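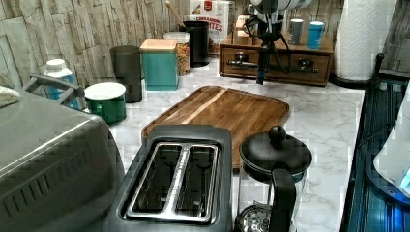

Clear counters are the first thing any kitchen organizing book asks for, and I've stopped believing in them. I used to. I gave a version of this talk with the opposite title, and some of you may have sat through it, so I owe you a refund of sorts. The rule says that anything you don't use every single day goes behind a door. Fine. Now look at the counter on the screen and tell me what goes. The French press? The toaster? You could argue about the canisters, and I will later on.

(Leave slide up. Let them look. Don't fill the silence.)

Housekeeping: Baloyi Room, fire exit at the back left, coffee after. Thank Zenia for the space. I'm not paid by any of the companies I'm going to mention, and after tonight I don't expect to be.

1. Where the rule comes from

Ask who remembers the first time they heard "clear your surfaces." Take a few hands. Usually it's a magazine or a real estate agent.

The agent is the one I want to talk about. An agent tells you to clear the counter because a buyer wants to see how much counter there is. That's good advice for a week of showings. You put the toaster in the trunk of your car and you eat toast at your sister's. Then the house sells, and the advice somehow stays behind and becomes a way to live.

I went back through my own shelf of organizing books for this talk. Plenty of them have a chapter on counters. Very few of the photos in those chapters have a cereal box in them. I have to assume those people eat cereal.

(Go slow here. Last time I rushed this and it sounded like a rant.)

2. The appliance garage

This is where I lose part of the room. If anyone has one, be kind.

Vurkisel sells a tambour-door cabinet that sits on the counter and hides the toaster. It costs $326 before installation. I tried one in November, on loan from a client who was already tired of it. What I found:

The door stays open. By the second week it was open all day, because the toaster was in use in the morning and nobody goes back at ten o'clock to roll down a door.

It takes the same counter the toaster took, plus its own walls. I measured before and after and I had less room to work. I had a tidy-looking box where I used to have a spot for a mixing bowl.

Crumbs. They get into the track. I'll leave it there.

And you do have to pull the toaster out to run it. A slot toaster throws heat straight up. Don't run one under a shelf or inside a closed cabinet, whatever the brochure shows. Please say this part even if you're running short on time.

If you have one and you like it, keep it. I'm asking you to check whether the door is shut right now.

3. Board, toaster, board

Back to the slide for a minute. The wooden cutting board is partly under the toaster. I know how an organizer is supposed to feel about that. The textbook fix is a vertical rack inside a cabinet, and I've installed a lot of vertical racks.

What I'd ask first: how often does that board get used for cutting? If the answer is every night, then parking a toaster on it is a nuisance and you should split them up. If it's a serving board that comes out for guests, or if its job is to catch crumbs, then it has a place and the place works well enough. I can't tell from a picture which it is, and neither can you. Neither can a person who charges by the hour and has been in your house for ten minutes. I say that as a person who charges by the hour.

One safety note. Anything under a toaster should sit flat, and the toaster should have all its feet on the same level. If it rocks, move it.

(Someone will ask about wood next to heat. Answer: check your toaster's manual, empty the crumb tray often, and unplug it when you're done. I don't have a cleverer answer than the manual.)

4. Canisters

Here I do get grumpy.

A Modix starter set, the one everybody's cousin seems to be getting for a wedding, is $249. I've unpacked several of these for clients. They look good. They stack. And they do keep flour from getting weevils, or at least they keep the weevils in one place.

My trouble is with the promise. The promise is that you'll pour everything out of its box and throw the box away. So now you don't know the date. You don't know how long to cook the rice. A month later you have the last third of a bag that didn't fit in the canister, clipped shut and living in a different cabinet. You've turned one thing into two things.

Jirayu Rungrueang runs the pantry class down the hall from mine and disagrees with me about nearly all of this. Jirayu's point, which I'll try to give fairly: people eat what they can see. Put the granola in a clear jar and it gets eaten. Leave it in a bag behind the oil and it goes stale. I think that's right. I just think it's an argument for one jar.

Look along the back of the counter in the photo. There's a green one, a teal one, a tall gray one, and a clear jar of something like granola. They don't match. They are also within reach, and as far as I'm concerned matching comes in a distant second. And there's the cereal, still in the box, with CINNAMON on it in red where you can read it without your glasses. A printed box is a label. You already paid for it.

(Pause for the person who decants cereal. There's always one. Let them make their case, then move on.)

5. The little drawers

Small wooden drawer units are having a moment. There's one at the back right of the picture, two drawers, cups on top.

I'm suspicious of small drawers in general. I asked the people on my mailing list to empty one and write down what was in it. I got 61 replies. I wouldn't call it science, it's my mailing list, and they already know what I'm like. But the same things kept turning up: dead batteries, soy sauce packets, a key. Tea bags too, in fairness, and those who kept tea in the drawer mostly kept only tea in it and were happy with it.

So my rule, if you want to write one down: a small drawer gets one job, and you should be able to say the job out loud. "Tea." "Coffee filters." If you hear yourself say "kitchen stuff," skip the drawer and save the money.

As for cups on top, I'm in favor. You can argue that they gather dust. A cup you use every day doesn't get the chance.

6. What I tell clients now

This is the part people photograph, so stand to the side.

Don't clear the counter for a week. Leave it just as it is and cook your normal meals. Each time something gets in your way, physically in your way, your elbow hits it, put it on the dining table. Don't move things because they look bad.

At the end of the week, see what's on the table. Those are the things that need a new place. Everything else can stay, however it looks.

Big appliances are the exception. A countertop oven that blocks your only landing spot for a hot pan has to earn it. Ask what you'd set down there if it were gone. I've had clients get rid of one and fill the gap with mail.

And keep cloths off the top of anything that gets hot while it's running. Fold them there when it's off, if you must. A hook costs less than lunch.

(If time: the story about the bread box. If no time: skip it, it isn't that good.)

7. Questions I expect

"Doesn't visual clutter stress people out?" Some people, yes. If it bothers you, put more away. I object to being told that it should bother me.

"What about cleaning?" Fair. More things out means more things to lift. Wipe in front of them daily and behind them when you can stand to. My own gets done less than I'd like to admit to this room.

"Would you say this if you had a small kitchen?" I have a small kitchen.

Handout is by the door. It still says January 2026 in the corner and has the old phone number, so use the email.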